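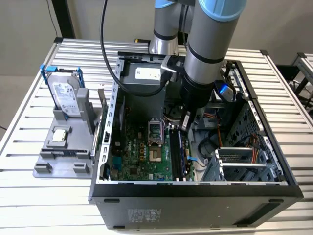 The Inside of an Office Desktop

Gallery posted Sunday, April 16, 2023

Every office has one of these under a desk, and hardly anyone has ever seen in. It hums, it gathers fluff, it gets kicked by whoever sits there, and one day it goes off on a trolley and another comes back on the same trolley. We thought it was owed a proper portrait. After the March gallery (kettles, 600 visitors, a surprising amount of strong feeling about limescale) we promised something with more parts.

So: a black Dell tower, lid off and flat on its side on the slatted table at Werkel. Lying down suits it. Everything you'd want to get at faces the ceiling, and nothing slides out on to your foot.

At the top of the page it has its memory in, dark sticks lined up beside a processor socket with nothing in it and the metal plate flipped open. The black box with the white label is the power supply. We have never met anyone who read one of those labels for pleasure, but we remain open to it.

The Processor

For a part that gets all the advertising, the processor is very plain. You get a square silver lid and a thin green border, and that's your lot. The clever bit is under the lid, where you will never see it. It takes the light nicely, at least, and on the grey surface it looks rather like something you'd be handed to stir your coffee with in a restaurant that had got above itself. 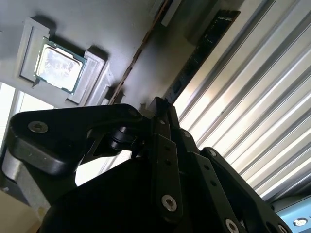 A reader wrote to us last month to say that she had kept the processor out of every computer she'd ever owned, nine of them, in an egg box in the airing cupboard, and could we please tell people not to touch the underside. Consider yourselves told. Edges only. She added that the egg box was the best storage she had found and that she had tried the expensive kind.

We have nothing to say against the egg box. Werkel's answer to the same problem is a grey plastic tray with a place for each part, and we'll admit to some envy. At home our own method is a saucer, followed by a second saucer when we lose track of what was on the first.

The tray has a square recess with the processor sitting in it, and behind that a silver Seagate hard drive standing up in its blue caddy like toast in a rack. A thin expansion card leans between the tray and the case. It has the air of someone waiting for a bus.

The cables are less tidy. White and orange across the fan, then orange, red and yellow over by the drive cage – cable colours have meanings, and the meanings have never stopped anybody pulling the wrong one. We asked at Broler, where they repair these for a living, and were advised to take a photograph before unplugging anything. We were also advised to look at the photograph afterwards, which seems to be the step that people skip. 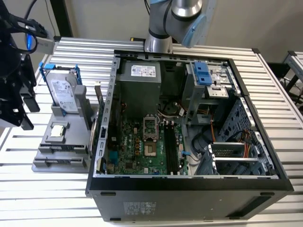
Blue Means Pull

Whoever decides these things settled on blue for the bits you're meant to move, and it helps. The caddy is blue. The latch up on the drive cage is blue. If it isn't blue, go gently and have a think first.

Marchand, our usual source of opinions on old machines, holds that this sort of case was the last to be designed for people with normal-sized hands. The rival view from Drernulberg is that the hands were never the trouble and the lighting was. We've had both arguments by email and expect to have them again.

Last one now, with the memory slots bare. There are 2 of them, running down to the right of the open socket, with the maker's name printed on the green board in between in white capitals.
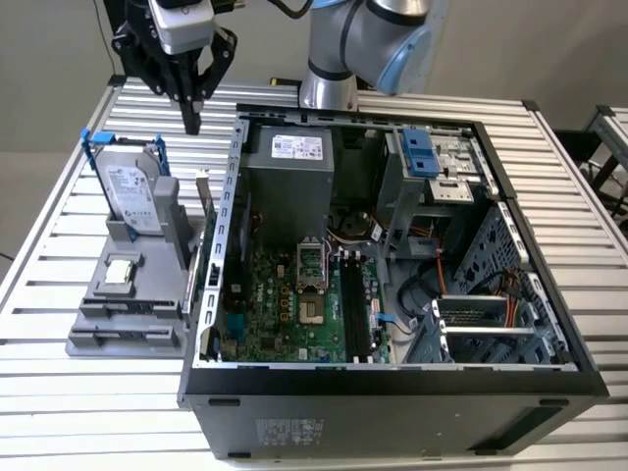 Dell tower on its side, memory slots and processor socket empty. Photographed at Werkel.

Next gallery: sewing machines, if the one we've been offered fits through the door.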